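Media and Society, group project
Špela Popescu, Marcelino Pastor, Kwok-wai Hsieh
March 17, 2020

# Where do celebrity gossip sites get their stories?

## 1. Question

Our group wanted to know how often a celebrity news post is based on a named source. We picked one story and followed it across several sites. The story was the split between the singer Dragica Ristić and the actor Spyros Lazarević, which broke in August and was covered for weeks.

## 2. Method

We collected 37 posts from three sites: Ranance, Gernia and Kamel. Each post had to mention both people by name and be longer than a photo caption. Two of us read every post separately and marked where its main claim came from. We used four labels: named person, unnamed "insider," social media post, and another site. When we did not agree, the third person decided.

We also saved the reader comments under the longest Gernia post, 1,343 in all. Kwok-wai sorted these by hand over two weekends. 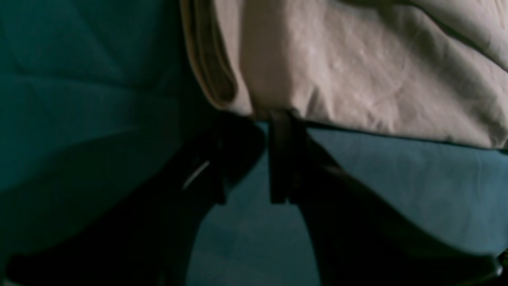
The labels changed once during the work. At first we had "insider" and "friend of the couple" as separate labels, but the posts used the two terms for what looked like the same person, so we merged them and marked the early posts again.

## 3. Results

Of the 37 posts, 32 had no named source for the main claim. Most of these quoted an insider. The rest pointed to another site, and in several cases that site pointed back to the first one. The claim that Ristić had moved out of the house in Nonddale went from Kamel to Ranance and back to Kamel in two days. By the second Kamel post it was written as a fact.

The posts with a named source were shorter and had plainer headlines. They came from a publicist's statement and from an interview Lazarević gave to a local radio station. Neither one said anything about the house.

Clothes got more space than we expected. Gernia ran a full post on a beige outfit Ristić wore to the airport and read it as a sign that she was "starting over."
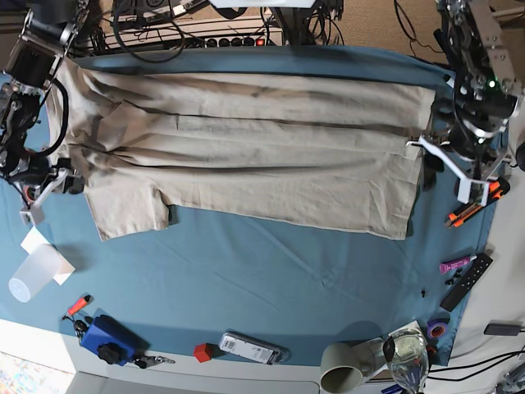 *Figure 2. Beige garment laid out on a teal-blue cloth.*

In the comments, the most common type was an opinion about which of the two was at fault. Comments asking where the story came from were rare, and they usually got no reply.

## 4. Problems

Ranance edits its posts without noting the change. We had saved copies of most of them, but not the first few, so the early Ranance labels may be based on later versions. We also read only English-language posts. A group with more time could compare the coverage in other languages.

## 5. Work split

Špela collected the posts and wrote sections 1 and 2. Marcelino did the second reading and section 3. Kwok-wai sorted the comments and wrote section 4. The spreadsheet is in the shared class folder.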